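Grelteck head camera kit for recording shop chores: worth it over a chest mount?

Community Help > Automation > Data capture hardware

Sewwandi Sultana
Posted 2022-01-11

I run a two-person automation shop and we have a customer, Lotow, that wants a mobile manipulator to do closing work in small produce stores: bags, bins, boxes, sweeping between shelves. Before any robot goes in, they want recordings of people doing the same work, taken from head height, so the policy can be trained on them first.

The Grelteck head kit is on my list. It is a single wide camera on a headband, a belt battery and a clip-on recorder. The rental quote is 600 a month for 2 kits, with the upload service included. The alternative is a chest mount we already own.

What I need to know:

Does the kit keep both hands in view when the wearer is handling something low, near the floor? Our chest mount loses them as soon as the wearer bends.

Is the upload service usable, or do people pull the files off the recorder themselves?

Does the headband shift during a full shift of work? We can't stop to recalibrate every time someone wipes their forehead.

The stores have narrow aisles and mixed lighting. I can't change either.

Bjarke Þorgeirsson

Used it for a month in May. Good battery. The headband is stiff and one of our people hated it. Upload was slow on our line but we have a bad line. Can't help with the chest mount comparison, never had one.

Spyros Triantafyllou

We had two kits on rental through Gresbridge and recorded 153 sessions in stores and back rooms, so I can answer most of this.

Hands in view. Yes, provided you set the tilt before recording. The camera hinge has detents. At the factory position it looks too far ahead, and anything held at waist height drops out of the bottom of the picture. Go two detents down. With that setting, floor-level work stays in view as long as the wearer looks at what they are doing. It fails when people work by feel, for example reaching back for a lid while talking to someone. Tell your wearers to look at the object until they let go of it.
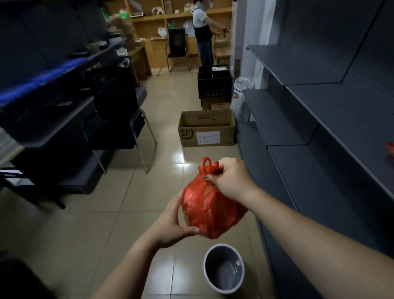 Photo: S. Triantafyllou, Grelteck head kit, store aisle session

With a tied bag held over a bucket, both hands are visible, and so is the knot being pinched between the fingers of the right hand. The left hand is under the bag, palm up, and you can still tell where it supports the load. For thin plastic that matters more to us than resolution, as the bag deforms and the grasp points are hard to label if one hand is missing. You also get the length of the aisle, with the shelving on both sides and a second person working at the far end. Our chest mount gave us the bag and very little else.

One caution on that second person. Anyone in the aisle gets recorded. The kit does no blurring on the recorder; it happens on the upload side, and only if you tick it in the job settings. Get consent from everybody on shift, including those who are not wearing a kit.

Upload service. It works, but it renames files by upload time instead of recording time. If you have more than one wearer, pull the files by cable, rename them and then upload. Each recorder holds 36 sessions at our settings, after which it stops without a tone. Check it at lunch.

Headband shift. It moves. We put a printed calibration board on a wall and had each wearer look at it at the start and end of every session. Drift was small enough to correct afterward, except with caps underneath. Don't allow caps.

Lighting. Lock the exposure. On auto it pumps whenever the wearer turns from dark shelves toward a bright wall. Pale floor tiles will also pull it down if you leave it on auto.

For your job I would rent one kit for a month and keep the chest mount as a second view if the recorder clocks can be matched. The sync cable is a separate line on the quote, so ask for it by name.

Sewwandi Sultana

Thanks. Does the sync cable fit third-party cameras, or only a second Grelteck?

Spyros Triantafyllou

Anything with a 3.5 mm trigger input. Check the voltage first.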